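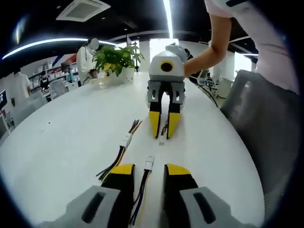

1/4 Strebel hand-held gripper kit, first notes
2 min read

Tried a pair on thin wires with small white connectors. Black fingers, yellow tips, grey body. Fine for one person per unit.

2/4 Price is £349 each, or £422 with the spare finger set. I'd pay for the spares - the pads are the part you'll wear out.

3/4 Grip is light and my wrist was all right after 29 minutes. The manual is thin. Kultow sell it in the UK.

4/4 Returns are free in the first month. Longer review in February.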